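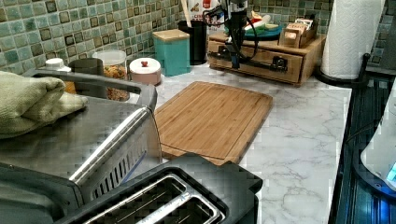
Arm drops about a hand's width when the gripper closes on a drawer handle

Posted by Woldemariam in Robot arms, faults and repairs

I have a ceiling-hung arm over a kitchen worktop, used for opening small drawers and moving things on to a chopping board. It has run since July with no real trouble. This week it started doing something I don't like.

The arm comes down in front of the drawers, lines up with a handle and closes the gripper. As the fingers meet the metal, the whole arm sags. It doesn't fall all the way. It drops, catches itself and then stops with a fault on the controller. The message is "joint 2 undervoltage". If I clear the fault it will carry on, and it may do ten more pulls or it may drop on the next one.

What I have tried so far:

Slowing everything down to half speed. No difference that I can see.
Swapping the gripper fingers for the old set. No difference.
Running the same program with the drawers moved out of the way, so the gripper closes on nothing. I left that going for 40 cycles and it didn't fault once.

The arm is a Maltico, the middle size, with the standard supply that came with it. The gripper is a Kisen and is powered from the same supply through the arm's own cable loop. I added the Kisen in the spring, so it isn't new.

There is a glass hob next to the board and I would rather not have the arm come down on it. Is this the supply, the brake or the joint itself? I don't want to send the arm back if it is only a cable.

Brijesh Bajpai

Stop running it until you have found this. An arm hung from above that loses its hold on joint 2 comes down on whatever is under it, and that could be your hand. If people work at that worktop, isolate the supply and prop the arm before anyone reaches in.

Your test with nothing in the gripper tells you most of what you need. Closing on air takes very little current. Closing on a handle stalls the gripper motor, and a stalled motor takes a lot more. If the gripper and the arm share a supply, the voltage dips at that moment. The joint drive sees it go too low and lets go, then the brake comes on. The drop you see is the gap between the two.

It worked until now, so something has got worse. My first suspect is a connector in the cable loop. Those loops bend every time the arm moves, and the crimps at the bracket end are usually the first to go. I had the same fault on an arm at work and the cause was one power pin that had backed out of its housing. It looked fine until I pulled on the wire.

I would do it in this order:

Power off at the wall, arm propped, and wait for the supply to discharge.
Unplug the loop at the bracket and at the gripper. Look for brown or dull pins and tug each wire gently.
Check the screw terminals at the supply. Mine had worked loose as well.
If all that is good, put a meter with a minimum-hold setting on the supply output, keep everybody clear, and close the gripper on a block clamped to the bench. Then do the same at the bracket end. If it dips at the bracket but holds steady at the supply, you have a bad cable or joint. If both dip, the supply is tired or too small.

Turn the gripper force down too. A small drawer does not need full force. Mine is set to 40 per cent and it still pulls a stiff drawer open.

The brake should also be looked at on its own. With the power off it ought to hold the arm without any creep. If it creeps, the arm goes back to the maker whatever the cable looks like.

Laterholm

Had this. Bought a bigger supply and it went away. Might be worth trying first as it's less messing about.

Brijesh Bajpai

A bigger supply can hide a bad crimp for a while, and the crimp will get hot. Check the cable before you spend anything.

Woldemariam

Thanks, both. It was the loop - at the bracket end, one of the two power wires came out of its crimp when I pulled it. The other was dull but tight. The terminals at the supply were fine. With the power off the brake holds and I can't see any creep.

I have ordered a new loop and the arm stays propped and unplugged until it is here. When it's fitted I'll turn the force down and do the meter test with the block before I go back to the drawers. The fault log has 13 entries for joint 2, and the oldest is from well before I noticed anything, so I should have been reading it.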